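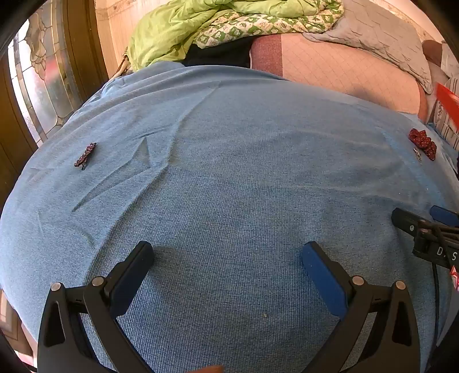

Asunto: Re: [fronteras] Protocolo de tránsito Kotance–Arwood, anexo técnico
Fecha: 10 de agosto de 2025

> El comunicado conjunto habla de reabrir el paso de Hondwood a mercancías, pero no indica si las cuotas son por sentido o totales. Tampoco queda claro si el texto de abril sigue en vigor. ¿Alguien tiene el anexo?

Tengo la versión depositada, sin la última firma. Respondo por partes.

Las cuotas son totales: 2.000 vehículos al mes sumando ambos sentidos. El reparto lo fija la comisión mixta y el anexo no prevé qué ocurre si no hay acuerdo – en el texto de abril se aplicaba la mitad a cada parte.

En cuanto a la vigencia, el artículo 19 deroga el texto anterior «en lo que se oponga». Los visados de conductor no se mencionan, de modo que entiendo que subsiste el régimen de 70 días.

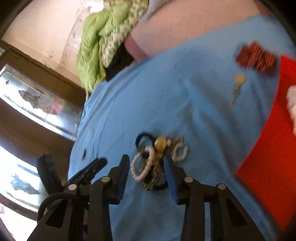 *Tela azul claro.*

Quedan dos puntos abiertos:

- La inspección sanitaria. Kotance la quiere en su lado; Arwood propone un puesto común. El anexo remite a un canje de notas que no he visto.
- La cláusula de suspensión. Exige preaviso por escrito, pero no fija plazo. Las versiones en los dos idiomas difieren: una dice «podrá suspender» y la otra «suspenderá».

Esta segunda discrepancia me parece la más seria. Si alguien dispone de la fe de erratas, agradecería que la enviara a la lista con la numeración original de los párrafos.

Un saludo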